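Chapter 9
Round Things: Spheres, Surface, and Volume

Pick up an orange and turn it in your hand. No corners, no edges, and from any side it looks the same! That one fact makes the sphere my favorite solid, and by the end of this chapter I hope you'll be a little fond of it too.

You already know how to measure boxes and cans. Now we'll wrap, fill, and slice a ball. Reiko Kubo's warm-up on page 265 needs only string and a ruler - try it before you read on.

A soccer ball's seams follow pentagons and hexagons.
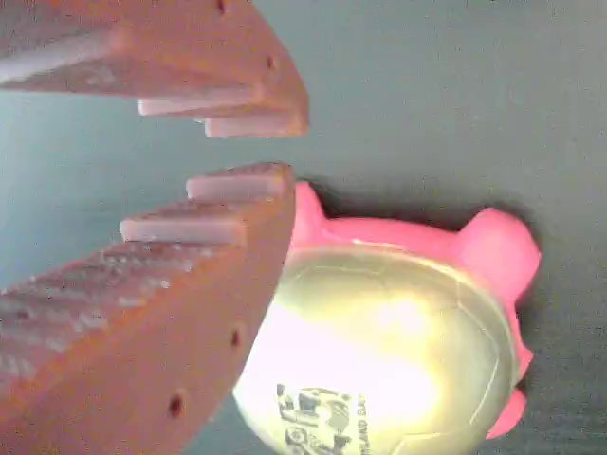
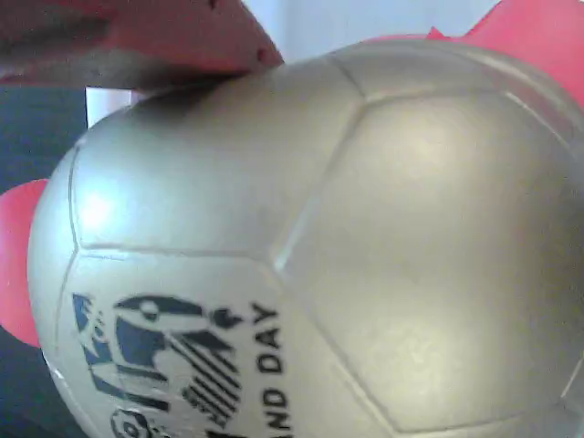
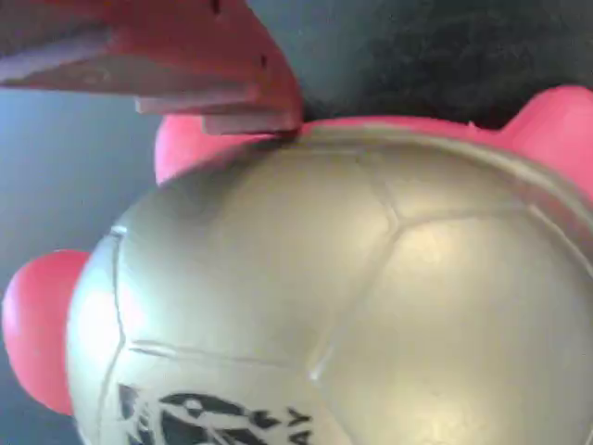 Flat patches can't cover a sphere perfectly, so how do we find its area at all? Archimedes had a lovely answer, and it starts with a can that fits snugly around the ball. Keep your formula for the side of a cylinder handy - we'll need it in Section 9.1.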